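Stetville growers' evening, my notes. Keep it under half an hour this time!

Hello everyone, thanks for coming out. Say thanks to Kumiko Ebihara for the hall and for putting up with my emails since September.

Start with Dad's leek story (short version). He took on the packhouse in 1974 and sold every leek within walking distance of it. I can't do that, much as I'd like to, and I don't suppose many of you can either.

So, what I want to talk about is getting local veg into school kitchens. We supply 46 of them now, all through Presel, and I'll be straight with you, the first year was a slog. Kitchens want carrots the same size, they want them before seven, and they want an invoice that matches the delivery note. Fair enough, really.

PAUSE. Ask who has tried selling to a school. Wellington Andrade will put his hand up, let him tell the one about the swedes.

Next, money. The small growers' grant paid us 244 pounds towards crates (laughter, I hope). The form was eleven pages. I've asked Faraji Mfaume at the council whether it could be shorter and he's promised to look at it, so be nice to him at the tea break.

Then labels. If a bag says local, I think it should name the parish. Kaede Hirano disagrees with me, she'd go by county, and she's got a point about the onion people over at Fekar who straddle the boundary. Don't get drawn in, we'll be here all night.
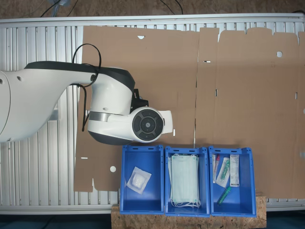

Robot arm and blue storage bins, seen from above.

Volumes now. We sent out about 800 boxes last term, mostly roots and cabbage, and I'd love to see more salad in there come spring. Shigeru Nagano has polytunnel space going at Pyo if anyone wants to share it, have a word with him.

Last bit: the sign-up sheet is by the door. Name, what you grow, how much you could spare each week. Pencil's on a string.

Questions, then tea.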